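Stomik box: anyone keeping it after the trial?

dkellner60
My cable company is pushing the Stomik box as an add-on. Pitch is that it "learns your household" and builds channels out of web video, so you never have to pick anything. I'm two weeks in. What it has learned is that somebody here once watched a bass fishing clip. Is anybody paying for this after the free period?

marlo_v
Canceled in November. The "smart" channels were the same clips in a different order, with more ads. Clokia tried this before them and it was the same deal.

tapedeck
I'll stick up for it a little. My dad won't touch a menu, and he likes having something just running. The Dranetti channel (old medical and science stuff) is on all day at his place.

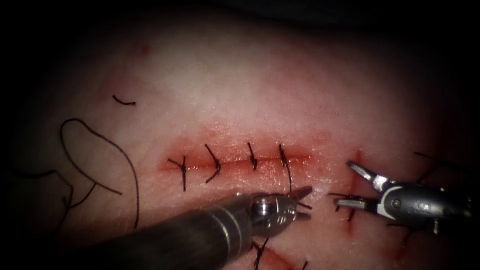
Montri Kamolrat
Fine for your dad, but what part of that needs any learning? A channel that runs all day with no input is a channel. We had those. I'd like to see one shred of proof that two homes on the same street get different lineups.

tapedeck
Fair. I've never compared.

dkellner60
My neighbor has it, so I did, on 8th April. Same first 5 shows on both TVs. Support told me the profile "needs more hours" and wouldn't say how many.

marlo_v
Of course they wouldn't. The press release says 300 sources. Try finding a list of them.

quietriver
Not everyone has the same result. Mine dropped the cooking stuff after I skipped it for a while, and I get a lot more science now. Could be luck, I guess.

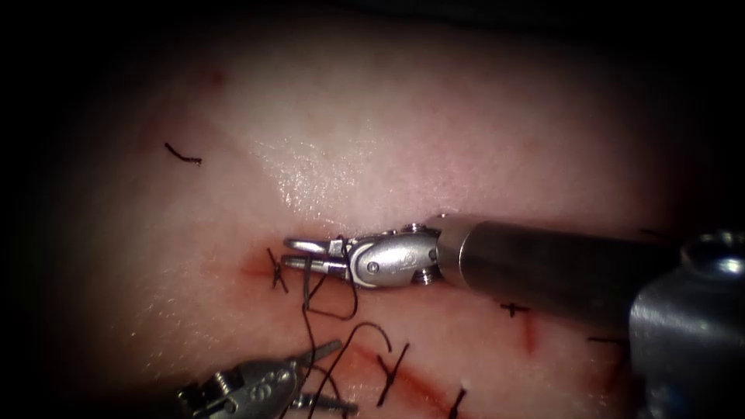
Closing a cut with robot arms

Montri Kamolrat
Could also be that they swapped the lineup for everybody that week. Did you check with anyone?

quietriver
No, and I'm not going to knock on doors over a TV box.

dkellner60
Does Meesuk do the same thing, or is that just regular streaming?

marlo_v
Regular streaming with a search bar. You have to pick your own shows, which I can live with. Read the cancel terms on Stomik before the trial runs out, they want the box back.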